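Small Footprint, Full Crate: Fitting a Produce Corner Into a Room That Was Never a Shop

The Cindorby format puts fresh vegetables on an office floor. Most of the work is in the tray angle, the spacing and the carpet.

A greengrocer's floor is usually hard, sloped to a drain and lit from directly overhead. The room at Tistden has none of that. It has carpet tile, white partition walls and a ceiling set out for desks. When the Cindorby format was drawn up, the premise was that a produce corner should go into a room of this type without building work, and come out again in an afternoon.

The format consists of a display stand, a surface for baskets and enough clear floor to turn around in. The stand goes against a wall. The basket surface goes in front of it and to one side. Everything else in the room is left where it was.

The stand

Shop fixtures for produce fall into two groups. Flat tables hold more and are quicker to fill, but only the front row is seen from any distance. Raised, angled trays show the full depth of the stock and hold less of it. Cindorby uses the second group. A tray tilted toward the customer can be read from across the room, and in a small corner the customer is often standing across the room.

The drawings allow a tilt of up to 30 degrees. Past that point round goods start to travel. Onions and oranges go first, then tomatoes. Carrots laid crosswise will hold at steeper angles than most fixtures can reach. A lip along the lower edge stops the front row, but it does nothing for the rows behind, which roll forward and load the fruit at the bottom. Soft goods should be kept to a single layer for that reason.

Metal legs and wooden trays are the standard combination. Wood is kinder to skins than wire and quieter when a crate is set down on it. It also stains. Beet and cherry marks do not come out of untreated softwood, and the maintenance sheet asks for liners under both.

The carpet

Carpet is the part of the job that draws the most objections. A fixture on a hard floor transfers its load evenly through its feet. On carpet the pile compresses unevenly, and a tall stand can end up leaning by a few millimeters at the top. Two checks with a level are specified, one empty and one loaded. Ring bases do better than point feet here, as the load is spread around the full circle and the pile recovers sooner when the piece is moved.

Tile is preferred to broadloom. A stained tile can be lifted and replaced singly, and the Ledholm supply list includes spare tiles on the same line as the crate liners. Streaked patterns hide soil and leaf scraps between cleanings. They also hide small dropped items, so the sweep at closing is done on a fixed route, from the back wall outward. 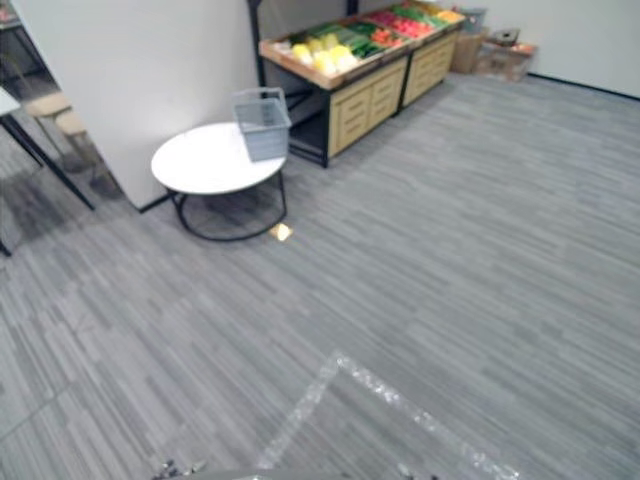
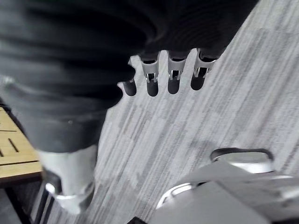
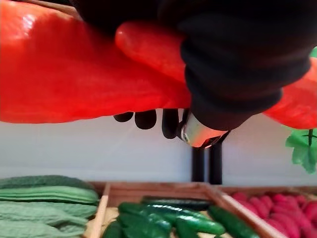
Bell peppers are a useful test of a fixture, and the Navarro handling notes give them more space than any other item. They are light for their volume, hollow, and irregular in a way that apples are not. The lobes mean that a pepper seldom sits the same way twice. A glossy red one, with bright highlights along one lobe and a second lobe swelling out on the other side, has no single flat face to rest on, and it should be placed with the broadest lobe down and the stem turned uphill. Placed stem down, it rocks. The walls bruise where two peppers press on each other, and the bruise appears as a dull patch a day or so later.

The handling notes also set a grip rule. A pepper is lifted around the body, across the lobes, with pressure spread over as much of the skin as possible. Lifting by the stem is allowed for checking the underside and for nothing else. A stem that snaps opens the fruit, and an opened pepper goes on the reduced shelf the same day.

Baskets and where they land

Customers need somewhere to put a basket down while they choose. If no surface is offered, the basket goes on the produce. The format calls for a low round table close to the stand. Round is specified because there is no corner to catch a hip or a bag, and low because the customer looks down into the basket as it fills and can place heavy items at the bottom.

A smooth top wipes clean in one pass. A white one shows soil, which the cleaning staff dislike and the format prefers.

Plastic baskets with slotted walls are used throughout. The slots drain, pass air and save a little weight. Small goods such as cherry tomatoes can press through the wider patterns, and these are sold in closed punnets. The recommended stock for a corner of this size is 8 baskets, stacked off the sales floor, with one left out on the table. An empty basket in view tells people that they may start.

Greenery and light

Artificial foliage remains in the specification after some argument. Real herbs dry out quickly under office air handling and drop leaves into the trays. Leaves with serrated edges and a visible vein pass well enough at arm's length, provided they are dusted. They are hung beside the tray and never laid in it, where they would be taken for stock.

Lighting follows the room. The minimum at tray level is 300 lux, and most office ceilings exceed it. Plain white walls help by returning light to the underside of the goods. Red and orange produce looks best under the warmer lamps; leafy greens look tired under them. Where a ceiling offers only one color of light, the neutral setting is used and the greens are placed nearest the wall.

Taking it down

Removal begins with the goods, then the liners, then the trays. Frames are carried upright by two people and never dragged, as carpet seams lift under a sliding foot. The table goes last. Tiles that have been under load are brushed against the pile and left overnight before furniture is returned to them. The next installation is planned for September, in a room at Ledholm with a lower ceiling and the same carpet tile.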